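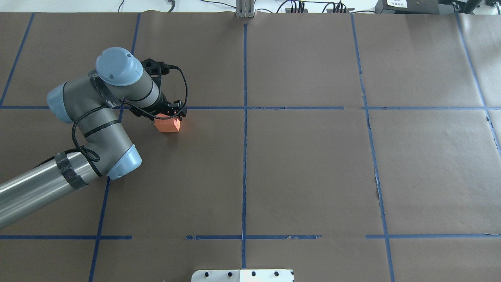

Moving a board game group to a new town

Aug 25, 2019

When we left Breltton I assumed the games evening would be the thing I missed most, and for the first few months it was. I had played with the same people for years. We knew who would take the long turns and who needed the rules read out again. In Sostby I knew the estate agent and a man at the tip.

I put a card up in the library in November. It said I had a shelf of games and a kitchen table, and gave my number. Two people rang. One wanted chess, which I play badly, and the other was Cirilo Olvera, who lived four streets away and had been playing by himself against a set of solo rules.

We started with small card games because neither of us knew what the other liked. He likes trading games and doesn't mind losing. I like anything with a map. We settled on a railway game that I'd bought years ago and never finished, and it took us two evenings to get through it. I made a mistake with the coal prices on the first night and we left it in.

By spring there were four of us, which is the right number for most of what I own. The kitchen table was too small by then. Cirilo had a spare door in his garage and we laid it across two trestles with a blanket on top. It wobbles at one end, so that's where the snacks go.

A few things I would do differently. I'd ask people at the start how late they can stay, as we had one long game stop halfway when somebody had an early shift. I'd also teach a game by playing a round badly with the cards face up. Reading from the booklet for half an hour sends everyone to look at their phones — me included.

I still go back to Breltton now and then for a weekend with the old lot. They have moved on to a big war game with over 4,000 pieces, and I can't follow it.

Next week we're trying a fishing game that Cirilo found in a charity shop. The box has no dice in it, so I'm bringing mine.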